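**Brirkside Kitchen Notes** - 27 Oct 2023

Morning all. Quick one this week, I've got the Fonville order to unpack and the phone keeps going. Shelves first, then the supper, then the boring bit about keys.

## The shelf sort-out

We've finally had a go at the table in the tea room. Long overdue. You couldn't put a mug down without moving a jar, and you couldn't find the jar in the first place. Oona Niskanen brought in a little two-tier wooden shelf unit that she'd had in her hall, plonked it on the table, and that's more or less how it started.

The thinking, such as it is:

- Jars, canisters and anything you'd want at eye level go up top.
- Fruit on the lower board, in the glass bowl. Not in a bag please. Bags get forgotten.
- Cups and bowls along the back of the table, where you can reach them through the gap.
- Small bottles next to the cups for now. Might move.

Oona did the first lot on Tuesday, I did the rest in my lunch. We disagreed about the big cartoon canister with the hamburger on it. I wanted it under the sink, she said it cheers the place up, and she was quicker. It stays. The gin bottle is up there next to it and I quite like the blue glass, so fair's fair.

Still to sort: the bottles lying down on the lower shelf. They want standing up or taking home. If one's yours, have a look when you're next in. Same goes for the jar with the green lid on the top shelf, which could do with a label. Masking tape and pen are in the drawer by the kettle. Name and month, that's all we need.

And the limes. Please use them! There's a pair in the bowl with a few leaves, lovely in a jug of water, and I'd hate to be throwing them out next week. If you use the last one, put lime on the shopping list, it's on the inside of the cupboard door.
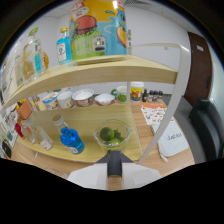
## What we want next

A few bits would make it all work better. Not urgent.

- Clear jars with lids, any size, washed please. Labels soaked off if you can be bothered.
- A second shelf unit the same sort of height. Givel had one in their window for £13 but it had gone by the time I got there.
- Hooks for the mugs. Nic Aodha has some left from the hall job and says we can have them if someone fetches them.
- A proper tray for the small bottles, so they can be lifted out in one go when we wipe down.

No more paper cups, we're fine for those. No more bowls either unless you're swapping one out.

## Wiping down

Whoever's last on a Friday does the shelves as well as the worktop from now on. Takes two minutes. Lift everything off the top board, damp cloth, dry cloth, put it back roughly where it was. Don't use the spray on the wood - it leaves a bloom and I've already had to sand one corner of the bread board.

## Autumn supper

Went really well, thanks to all who cooked, carried and stacked chairs. We took £1,725 with the raffle, best we've done, and it goes towards the new cooker. Fitting is pencilled in for April. I'll put the quote up on the board once I've got it in writng.

A couple of dishes left behind, a blue casserole and a big oval plate. Both on the windowsill in the office.

## Keys

Two sets still out. If you've got one in a coat pocket please drop it back before the weekend, the cleaners can't get in without it and I'm not driving over agian at seven in the morning.

Next notes in a fortnight. Bits and pieces to me by the Wednesday before, on paper or by email, either's fine.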